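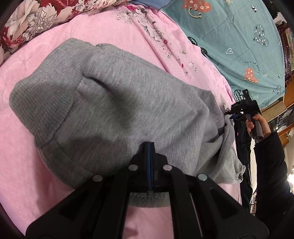

# Sudel: a folding and laundry notes collection

Welcome, and thank you for opening the README before opening the folders. Sudel is a collection of written notes, short clips and stills about folding household laundry on ordinary beds, put together over one long September and a good many evenings after it. It grew out of a simple wish to write down how people fold the things that don't fold nicely, such as sweatshirts, fitted sheets, hooded towels and anything with a ribbed hem that would like to curl back up the minute you look away.

This file tells you what is in the collection, how the labels work, how we would fold things ourselves (we have opinions), and where the collection is weak. It is longer than it needs to be. Skip ahead if you like, the headings are there for that.

## What you get

- `garments/` has one folder per fold, sorted by the kind of item
- `bedding/` has sheets, pillowcases and blankets, including the ones that only sit in the background
- `notes/` has the plain text notes, one per fold, written by whoever was standing at the bed
- `labels.csv` has one row per fold
- `words.md` is the glossary, which Yen-ting Tu keeps up to date and would like people to read

There are 1075 folds in all. Of those, 903 have a full set of labels and a note. The remainder have a note but only partial labels, and you will find `partial` in the status column for each of them. We left them in after a fair amount of back and forth, as several have the most useful notes in the whole set.

## Where the folding was done

Almost all of it was done on beds in lived-in homes. We talked early on about using a big clean table, and Sutrisno Pangaribuan made a good case for it (flat, the right height, kind to the back), but very few people we know fold their washing on a big clean table. They tip it onto the bed and stand there, or they kneel on the floor beside it, and the bedspread slides, and the cushions get shoved up to one end. So beds it was.

This means the background changes a lot. There are plain sheets, striped ones and big bold florals, and sometimes a blanket or cushion ends up sharing the bed with whatever is being folded. If you are sorting by color, please use the `bed_color` column and leave the folder names alone, they were made up in a hurry. A soft gray sweatshirt on a pink sheet is easy to pick out. A white pillowcase on a white sheet is not, and we have plenty of those too.

## About the garments

The items came from the closets of five households. We asked for things in regular use, so you will see pilling, stretched cuffs and the odd faded patch. Nothing was ironed beforehand.

Knits get their own section because they behave in their own way. A thick sweatshirt does not crease like a shirt does. It rolls. You pull one side over and you get a fat rounded ridge where you wanted a flat edge, and the ribbed band at the hem pulls everything in toward itself so that the bottom of the garment ends up narrower than the body. Most of our arguments about labels were arguments about knits, and I think that shows in the glossary.

### The way we fold a heavy sweatshirt

You are welcome to fold it however your grandmother did. For the record, the notes marked `house_style` follow these steps:

1. Shake it out once and lay it face down, with the hem toward you.
2. Run a flat hand from the neck to the hem. Go slowly over the thick parts.
3. Find the hem band on both sides and tug it gently outward until it is as wide as the body.
4. Bring one side in toward the middle, sleeve and all, then lay the sleeve straight down along the fold.
5. Do the same with the other side.
6. Press down on any ridge with your forearm. Fingers only move the ridge somewhere else.
7. Fold up from the hem in thirds if it's going in a drawer, or in half if it's going on a shelf.

With a second pair of hands, step 3 is much nicer. One person holds the band, the other takes the far edge, and you both pull a little until the bunched part opens out. Do not both pull a lot. Aurelio Alvarado and I stretched the neck of a perfectly good cardigan that way, and it has been a gardening cardigan ever since.

## The labels

Each row in `labels.csv` has these columns:

| Column | What it holds |
|---|---|
| `fold_id` | a plain running number |
| `item` | sweatshirt, towel, pillowcase and so on |
| `fabric` | knit, woven, fleece, mixed, unsure |
| `bed_color` | the main color of the sheet or cover underneath |
| `hands` | one person or two |
| `stage` | bunched, opened, half folded, folded |
| `style` | `house_style` or `free` |
| `status` | full or partial |
| `folder` | the name of the person who wrote the note |

A few words on `stage`, as it causes the most email. **Bunched** means the item is lying in heaps or folds that were not put there on purpose. **Opened** means you could trace the outline of the item with a finger and not have to guess. **Half folded** means at least one fold has been laid down and is meant to stay. **Folded** means the person was happy with it and stepped away. If one item sits between bunched and half folded, and you cannot tell whether a ridge is a fold or an accident, go with bunched. Dimas Jugah relabeled 200 rows by that rule, and the two of us who checked his work agreed with him far more often than we had agreed with each other.

`fabric` is taken from the care tag when there was one. When there wasn't, we felt it and guessed, and if two people guessed differently we wrote `unsure`. Please do not treat `unsure` as an error to be cleaned up.

## Words we use

These come up all through the notes, and they don't always mean what they mean in a sewing book:

- **Band**: the ribbed strip at the hem, cuff or neck.
- **Ridge**: a raised, rounded roll in thick fabric, as opposed to a sharp crease.
- **Slump**: fabric that has slid over the side of a fold or off the edge of the pile under its own weight.
- **Pinch**: a small strip of fabric taken up between two sides and held.
- **Neighbor**: any other cloth on or near the bed that is not the item being folded.

"Neighbor" has been very handy. Dark clothing waiting its turn, a floral throw up by the pillows and a stray sock are all neighbors, and the notes usually mention them only if they got in the way.

## Things that are not so good

We would rather you heard these from us.

There are too many towels. Towels are pleasant to fold, and when people were tired they reached for a towel. If you want an even spread of items, take no more than 500 rows and draw them by item. The list in `even_spread.txt` does this for you.

There are too few small children's clothes, as only one household had small children in it, and those children wanted their clothes back.

Fitted sheets are present but the notes on them are short and, in places, bad-tempered. We have left the wording as it was.

The beds are all on the low side. If you fold at waist height, the advice in the notes about kneeling will be of no use to you.

Some notes mix up left and right, depending on whether the writer meant their own left or the garment's left as worn. From the second batch on, everyone wrote "my left" or "its left." The first batch is being fixed bit by bit, and help with that would be lovely.

## Using it

You may use the notes, the labels and the glossary for teaching, writing, study or plain household curiosity. If you print any of the notes, please keep the writer's name with them. If you change the labels, save your version under a new file name so that people can tell the two apart.

The bedding and clothes belong to real homes. Be nice about the curtains.

## Thanks

Herman Nugroho lent us his spare room, and also his patience, for most of September. The Govindasamy household gave us the florals and a very large pile of knits. Kivevholm, the laundry two doors down, let us use their big dryer on the wet evenings and never once hurried us out. Yen-ting wrote the first glossary on the back of a detergent box, and the box is still around if anyone would like to see it.

## Fixes and questions

Open an issue with the `fold_id` in the title and a line on what looks wrong. If it is about a fabric guess, tell us what you would have called it and why. Aurelio goes through the open issues in the evening, usually after 8, and he answers all of them, though the ones about fitted sheets may take him a little longer.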